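Stuck in Zarenstead, again

21st January

I have now put more hours into Clutus than into any dental care I've had as an adult, and I still can't get past the second bridge. For anyone who hasn't played it, Clutus is a city defense game where you run a failing port called Zarenstead and things come out of the fog to eat your tax base.

The first map, Hayes, is a delight. You place 16 towers, you feel clever, the music swells. Then Wastari loads and the game remembers it hates you. The fog crawlers come in from 2 sides and your cannons, which cost 1386 gold apiece, turn to face the wrong one.
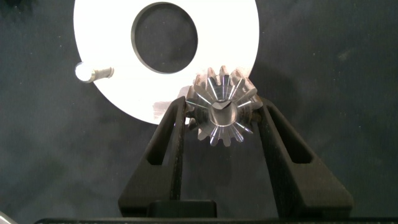 I tried walls. The crawlers like walls. I tried the ice mage, who is very pretty and spends most of the fight admiring her own staff. A guide on the forum told me to sell everything before the last wave and buy it all back facing east, and I did that, and I lost faster.

The June patch was supposed to fix the targeting. What it fixed was the hats. My cannon crews have lovely hats now.
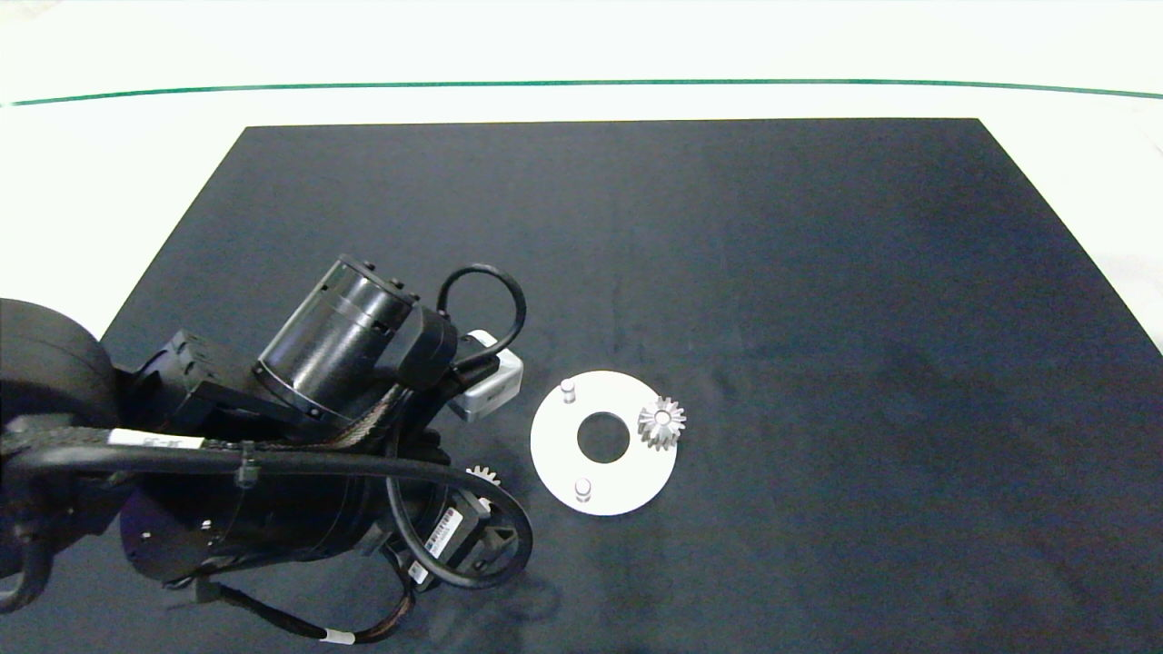 Black arm, dark mat, white table.

Anyway, I've restarted on Easy, which the game calls "Apprentice" to spare my feelings. The bridge held for nine waves last night before the mage wandered off it. I'll try two of her next, one for each end, and if they both end up staring at their staffs I'm going back to Hayes to retire.

Filed under: Games I Am Bad At, Strategy

Recent posts
Hayes without losing a tower
Why I mute the harbor music
Selling cannons at a loss

Contact | © All grumbling reserved | Back to top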